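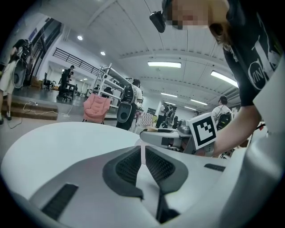

4 min read

The Matter of the Round Table

To all tenants of Levgate House, and to those former tenants who have asked to be kept informed.

The Office of Shared Rooms has received a large number of letters about the white round table in the Toledo Room. It is the Office's duty to answer letters in the order in which they arrive, and it has done so for 20 years. On this occasion the letters have come faster than they can be answered singly, and the Office has decided to reply to all of them at once.

The table was bought from the firm of Sterkari for 700 dollars. The invoice describes it as round and white and says nothing further. It replaced a long brown table which had a head and a foot, and at which, according to the complaints book, the same tenant had occupied the head every evening for eleven winters. The Office believed that a round table would put an end to complaints of this kind. For the first month it did.

In February a tenant of the second floor wrote to say that the table had acquired a head. The Office replied that a circle has no head. The tenant wrote again, enclosing a drawing. On the drawing a small cross marked the place nearest the radiator, and beside it, in a neat hand, were the words "here, and you know it." An officer was sent to the Toledo Room with a tape measure. The officer measured from the rim to the centre at a number of places, found the distances equal, and recorded them. The officer then sat down at the place marked with the cross, in order to complete the form, and remained there until the supper bell.

The form was returned to the Office the next morning. Under "Findings" the officer had written that it was a very comfortable place to sit.

A rule was made that the table should be turned by one quarter each night, so that no place on its rim could be near the radiator for two evenings together. This rule was followed with care. It was some weeks before a tenant pointed out that turning a round table makes no difference to anyone sitting at it. The Office thanked the tenant for the remark and withdrew the rule, although a few tenants continued to turn the table on their own account and said that they slept better for it.

The Office next considered the matter of objects. Tenants had begun to leave things on the table in order to hold their places: a glove, a library book, half a loaf, a jar of buttons, and on one occasion a birdcage with the cover on. By the end of the winter there was no part of the white surface on which a cup could be put down. Rule 4 was therefore adopted. It reads in full: "The table shall be left bare."

The Office wishes to state that Rule 4 has been a success. The articles removed were placed in the hall cupboard and most of them have been collected. The birdcage has not. Any tenant wishing to claim it should apply in writing and should be prepared to say what was in it.

There remains the letter from the tenant of Room 2, which the Office has kept until last, having read it several times. The tenant writes that, before the rule, a cup used to be set down each night across from the tenant's own, by someone who has since left the house for the town of Wena. The two did not often speak. The cup left a ring on the white surface, and the tenant had been in the habit of sitting opposite the ring. When the table was cleared under Rule 4, it was also wiped. The tenant makes no complaint about this. The tenant asks only whether the Office, which took so many measurements, might have made a note of where the ring was.

The Office consulted the file. The officer's measurements were all there, from the rim to the centre, with the hour at which each was taken. Beside one of them was a pencil note: "small brown circle, cup, disregard."

A copy of the page has been sent to Room 2. The Office has no power to restore a mark which was removed in accordance with the rules, and it would be improper to make a new one. It has, however, reviewed the wording of Rule 4 and is of the opinion that a cup in use is not an object left on a table, however long the tea may take to drink. Nor does the rule say how many cups a tenant may be using.

Tenants are asked to take note of this opinion and to apply it sensibly. The table will not be turned, exchanged or sold, and the offer from Sterkari to supply a square one has been declined with thanks. Letters on the subject of the radiator should be addressed to the Office of Heat, across the landing, which opens after lunch.

Former tenants are reminded that they may visit the Toledo Room on any evening, without appointment, and that the coach from Wena stops at the gate. The Office has taken the liberty of enclosing a timetable with one copy of this notice.

Issued by the Office of Shared Rooms, Levgate House
July 11, 2021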